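Cómo preparar tu primera tanda en circuito

Si vas a rodar por primera vez en una jornada abierta con tu coche de calle, dedica al menos una tarde a la preparación. Los pasos siguientes son los que usamos en el grupo de Samano para los debutantes.

1. Revisa los líquidos
Comprueba el aceite con el motor frío y déjalo cerca del máximo, sin pasarte. El líquido de frenos es lo que más problemas da: si lleva más de 2 años en el circuito hidráulico, cámbialo por uno de mayor punto de ebullición y purga las cuatro ruedas.

2. Mira pastillas y discos
Con menos de media pastilla no salgas. Busca grietas en los discos y pasa la uña por el borde para notar el escalón.

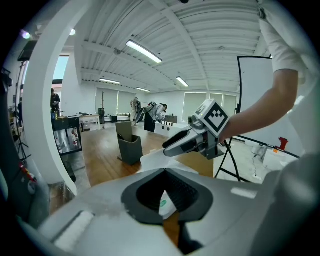 3. Aprieta las ruedas
Usa llave dinamométrica y el par que indique el manual del coche. Repite la comprobación después de la primera tanda, con las llantas ya templadas.

4. Ajusta las presiones
Sal con la presión de calle y mide nada más volver al box. En caliente habrá subido; quita aire poco a poco, siempre las dos ruedas del mismo eje. Apunta los valores en una libreta, con la hora y la temperatura ambiente.

5. Vacía el coche
Fuera alfombrillas, gato, botellas y todo lo que pueda acabar debajo de los pedales. Comprueba también que la anilla de remolque enrosca bien.
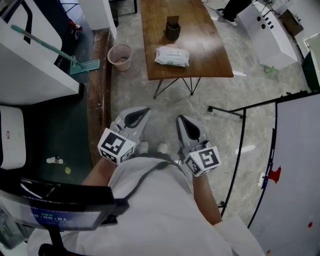

6. Rueda por bloques
Haz una vuelta de calentamiento, 4 vueltas a ritmo y una de enfriamiento casi sin tocar el freno. Al parar, deja una marcha metida y no pongas el freno de mano. Dalva Meireles, la instructora de Samano, recomienda no pasar del 70 % en toda la primera mañana.

7. Respeta las banderas
Amarilla: levanta y no adelantes. Roja: reduce y vuelve al box. Azul: facilita el paso al que viene detrás.

Antes de volver a casa, repón las presiones de calle y mira otra vez el nivel de aceite.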